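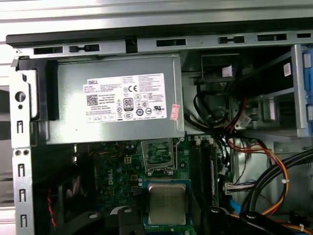 **Why does the shared calendar show every booking one hour late, but only for some people?**

The calendar program on the affected computers is reading the booking file with its own saved time zone and skipping the one Windows uses. Clear the saved zone, restart the program, and the bookings go back where they belong.

That's the short version, for anyone who landed on this ticket from a search. The long version is below, and it's long, sorry!

## Ticket 2068: Kuleo calendar, bookings off by one hour

**Opened by:** front desk, Tustlow office
**Status:** closed, with one leftover (see the end)

So this came in first thing in January, right when everybody was back and trying to book rooms at once. The front desk had a meeting down for 10:00 in the Sutherland room, and the people who'd booked it swore up and down they'd put it in for 9:00. They were right, too. I opened the same booking on my own machine and there it was, 9:00, clear as day. Walked over to the front desk, looked at theirs: 10:00. Same booking, same name, same notes.

My first thought was daylight saving, because my first thought is always daylight saving. But the clocks hadn't changed in ages, and the little clock in the corner of the front desk's screen was right to the minute.

### What I tried first (none of it helped)

- Restarted Kuleo. Still 10:00.
- Restarted the whole computer. Still 10:00.
- Signed out, signed back in. It asked me for the long password, which I typed wrong, twice. Still 10:00.
- Deleted the booking and made it again from the front desk. Now it looked right at the front desk and was wrong on MINE, showing 8:00. That was the first useful thing I learned all morning.

If it had been a display problem, a new booking would have come out wrong on their screen as well. It didn't, so their copy of Kuleo really believed it lived in another time zone and was doing the math in both directions.

### 11:20 a.m.

Called Mohcine Tazi over at the Sallthorpe office, who set up the calendar to begin with. He asked me which computers were affected and I had to admit I'd only looked at 2. Went around with a notepad. Final tally was 5 computers showing the wrong hour, and every one of them had been used at Sallthorpe before it came to us.

Sallthorpe is an hour off from us. You'd think I would have started there!

Mohcine said Kuleo grabs the time zone the first time it's opened and writes it into the user's profile, and it never checks again. Windows can say whatever it likes after that. He also said he'd mentioned this in an email. I searched, and he had. (It was under the subject line "misc.")

### What fixed it

1. Close Kuleo completely. It likes to hang around next to the clock, so right-click it there and pick Exit.
2. Open Kuleo again while holding Shift, which brings up the profile window.
3. Click **Regional**, then **Forget saved zone**. It'll warn you about reminders. Click OK.
4. Close the window and start Kuleo normally.
5. Check a booking you know the real time of.

Did that on all of them before lunch. The front desk's 10:00 went back to 9:00, and everybody's screens matched by 12:40.

### Cleaning up the mess

Anything booked *from* a bad computer got saved with the wrong hour baked in, and clearing the zone doesn't touch those. I exported the list and had 135 bookings to go through. Most were fine. For the ones that looked funny (a staff breakfast at 11:00, come on) I emailed whoever made them and asked. Please answer those emails if you got one!

I was tempted to shift everything in one go. Mohcine talked me out of it, as plenty of people had already noticed the problem and fixed their bookings by hand, and I'd have moved them all wrong again.

### Still open

Repeating meetings made on a bad computer keep the old zone for the whole series. You can't edit it away, you have to delete the series and make a new one. I've done the Monthly Supply Review and the two standing calls with Sallthorpe. If you own another series and it looks off, add a comment on this ticket and I'll redo it for you.

I've also put "forget saved zone" on the checklist for any computer that changes offices, right after the printer step.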